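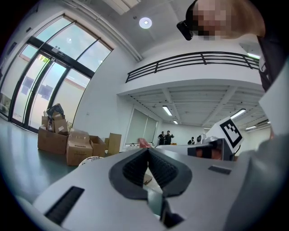 Page last changed: Thursday, 9:40 am

Fillo Hall: daylight, glass and the upper level
Student project report, Building Studies 2
Latifa Benkirane and Ashraf Nasr

1. What we looked at

Our project was on how one large room is lit and how people find their way through it. We chose the hall at Fillo because we both have classes nearby and could visit at different times of day. The room is white-walled with a high ceiling, and it has a wall of tall glass windows and doors set in thick black metal frames. A mezzanine balcony runs across it, with a white parapet and a black railing of horizontal bars on top.

2. Method

We visited on 2 mornings and 2 afternoons in May. On each visit we took light meter readings at 9 points on the ground floor, then sat for an hour and noted where people stopped, turned or waited. Ashraf did the readings and Latifa did the notes. We swapped for the last visit to check that we were writing things down the same way.

3. Light

The brightest reading was just inside the glass, a little over 2000 lux on a clear morning. Readings dropped quickly as we moved under the mezzanine. The round recessed ceiling lights were on every time we came, including the clear morning, when they made no difference we could measure near the doors. Under the balcony the fluorescent strip lights did most of the work.

The glass also reflects the room. From inside, you see daylight and greenery and the building across the way, with pale reflections of the interior laid over them. Two people we spoke to said this made it hard to tell which panels were doors.

4. Finding the way

There is a small black sensor unit on the frame above the central glass door, and regular users told us they look for it. Newcomers tended to walk to the wrong panel first — usually the one to the left. A coloured strip at handle height would be cheap to try.

5. Problems

Our meter was reading low on the first afternoon, so we left those figures out of the averages. We also had no access to the upper level and can't say anything about light behind the railing.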